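Ferkema to Move Flooring Finishing Work Into Former Zonwood Building

Company will combine two sites, add a public sample room and start a small-batch order program for builders and homeowners

Ferkema, a maker of solid and engineered wood flooring, said Friday that it has signed a long-term lease on the former Zonwood building on Panden Road and will move its finishing, sample and repair departments there. The move begins in February and will be carried out in stages so that open orders can ship on their normal schedule.

The company now runs its finishing line and its sample department from two separate sites on opposite sides of town. Boards are milled at the main plant, trucked to the finishing shop, and in many cases trucked back again for packing. Ferkema said the arrangement dates from a time when the company sold only unfinished flooring and finishing was a side business. Prefinished boards are now the larger part of its sales.

Milling will stay at the main plant. The sawing and kiln drying equipment there was replaced in the past few years and there are no plans to move it. Everything that happens to a board after it has been milled and graded will be done on Panden Road.

The new site has 34 rooms and bays of different sizes, left over from its years as a furniture works. Ferkema will keep the larger bays for finishing and packing. The smaller rooms on the street side will be used for offices, color matching and the new sample room. The building has a loading dock with four doors, compared with one at the current finishing shop.

What Will Change for Customers

Most customers will see little difference at first. Order numbers, price lists and account terms stay the same, and phone and email contacts will not change. Pickup orders will be handled at the main plant until the dock on Panden Road is open. Customers with a pickup scheduled during the move will receive a written notice with the correct address.

Lead times on prefinished orders are expected to come down once the two departments are under one roof. The company is not publishing a new lead time yet. It said it would do so after the finishing line has run at the new site for a full quarter.

Ferkema will also begin taking small-batch orders. Until now the minimum for a custom color has been 500 square feet, a figure that shut out people replacing the floor in a single room or matching a repair to an existing floor. Under the new program the minimum will drop to 138 square feet for the company's standard species and widths. Custom widths and reclaimed lumber will remain subject to the old minimum.

Small-batch orders will be finished on set days each month, with light colors run first and dark colors last to cut down on cleaning between batches. Customers will approve a physical sample before any boards are coated. The sample fee will be credited toward the order.

Repair boards are included in the program. A customer who wants to match an older Ferkema floor can send in a cut piece or a spare board, and the color matching department will prepare two samples from it. The company cautioned that wood changes color with age and sunlight, and that an exact match to a floor that has been in place for many years is not always possible.

Work on the Building

The building has been vacant since Zonwood closed its furniture operation. Its roof and frame were found to be sound in an inspection before the lease was signed. The heating system, most of the lighting and all of the dust collection ductwork will be replaced.

Bouvier, a local general contractor, has been hired for the interior work. Its crews will begin with the large bays, where sections of the concrete floor need patching and leveling before the finishing line can be set in place. New electrical service will be brought in from the street side. The brick front of the building will be cleaned and repaired but otherwise left as it is.

Ferkema said it chose to reuse some of what was left in the building, including several long storage racks and the sliding fire doors between the bays. Old furniture patterns found in an upstairs room have been boxed and set aside while the company looks for a local museum or school that would like to have them.
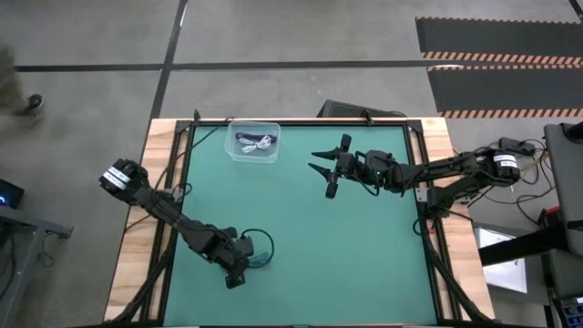
Sample Room Open to the Public

The street-side sample room will be the first space in the building to open. It will hold full-size floor panels as well as the small hand samples the company now mails out. Visitors will be able to walk on the larger panels and compare colors under both daylight and indoor lighting.

The room will cover 656 square feet and will have its own entrance. Visits will be by appointment during the first weeks and open to walk-in visitors after that. Staff can help with choosing a species, estimating the amount of material needed and planning for delivery. The company does not install floors and will not begin doing so, but the sample room will keep a list of independent installers who work in the area.

Samples will be grouped by species first and color second. Ferkema said customers often choose a color from a small chip without looking at how grain and knots differ from one wood to the next, and are then surprised by the finished floor. Each color in the standard range will be shown on red oak, white oak, ash, maple and hickory. Character grades, with more knots and color variation, will be shown next to the clearer grades at the same size.

A section of the room will be set aside for care and maintenance. It will include panels that have been scratched, dented or water marked, along with the same panels after repair. Handouts will cover routine cleaning, indoor humidity, felt pads, and the signs that a floor needs a new coat of finish.

Jobs and Training

All current finishing and sample department employees have been offered positions at the new site at the same pay and on the same shifts. The company expects to add staff in packing and color matching as the small-batch program grows. Openings will be posted at the main plant and on the company's website.

New employees in the finishing department will go through a paid training period covering sanding, stain application, topcoats and inspection. Current employees who would like to move from milling to finishing may apply for the same training. A bus line stops near the Panden Road entrance, and there is parking behind the building.

Schedule

Sample room fixtures will go in while work continues in the large bays. The sample department will move first, followed by color matching and then packing. The finishing line will be the last to move. It will be taken down and rebuilt in two sections so that one section can keep running while the other is being set up.

Nearly all standard colors will stay available during the move. A small number of hand-scraped and wire-brushed products will be paused while that equipment is out of service. Dealers will receive a list of the affected products, with final order dates, before the first equipment is taken down. Orders already placed for those products will be completed ahead of the pause.

The current finishing shop will be cleared and returned to its owner after the second section of the line is running.

About Ferkema

Ferkema makes solid and engineered hardwood flooring, stair parts and matching trim. Its products are sold through independent flooring dealers, lumberyards and directly to builders. The company mills its own boards and offers both unfinished and prefinished flooring in domestic species.

Customer and dealer questions about the move should be sent to the Ferkema customer service department. Media requests, including requests to visit the Panden Road building during construction, should be directed to the Ferkema press office.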